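1/ I went to the election meeting in Drunham this evening and I promised some of you a report. I am sorry for my English where it is not elegant. I moved here five years ago and this will be my first local vote.

2/ Two candidates want the council seat. Meinir Bevan spoke first, for twenty minutes. Her main subject was the bus to Soltamgate, which stopped in October. She says she will bring it back for the morning and for the school hours.
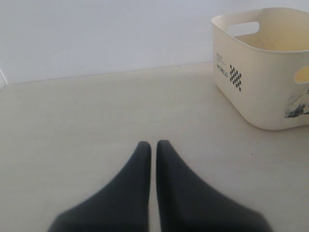 3/ Trevor Dufour spoke after her. He also wants the bus, but he prefers a smaller one which you must book by telephone. An older man behind me said quite loudly that he does not like telephones. People laughed, Mr Dufour also.

4/ Then came the question of the market field. The council has received 645 letters about it, and roughly half are against selling. Ms Bevan is against. Mr Dufour would sell the lower part only, and use the money for the road at Pugh.

5/ Teresa Geraghty asked who will pay for the drains if the lower part is sold. I found this the best question of the evening. Mr Dufour answered that the buyer must pay. She asked if this is written somewhere. He said not yet.

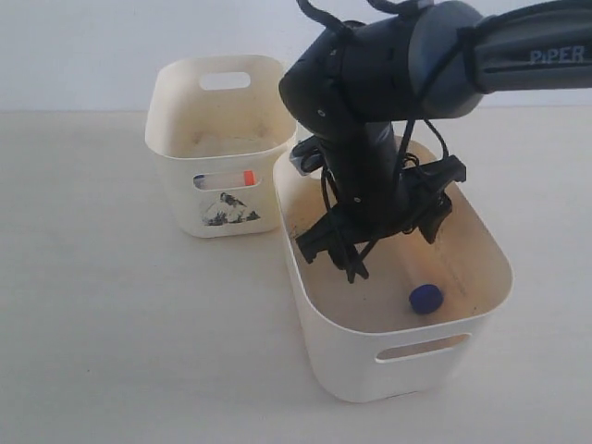

6/ About the voting itself, because Jaruwan Chaiyaporn asked me. You need to be on the register and you must bring a document with your photo. The paper is folded and goes in the ballot box, which has a narrow slot and a lock. If you vote by post, send it early.

7/ Noboru Fukuda wrote to me that he cannot decide. I also cannot, I must say. On the bus I am with Ms Bevan. On the road I think Mr Dufour has understood the problem better, and I drive there every day.

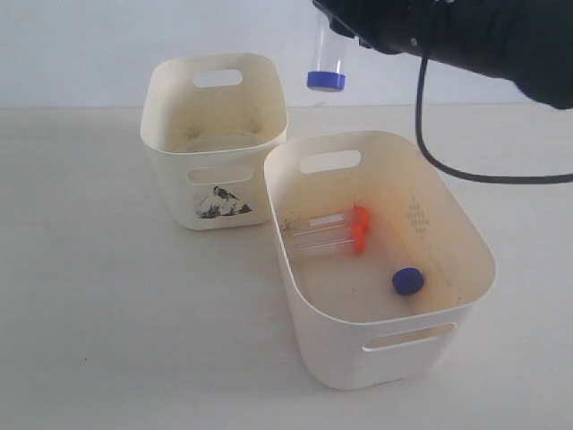 Gripper holding a clear tube, blue cap down.

8/ There is one more meeting before the vote, in the Rirkano hall, at 7 pm. Both candidates have said they will come. I will ask about the drains again if Teresa is not there.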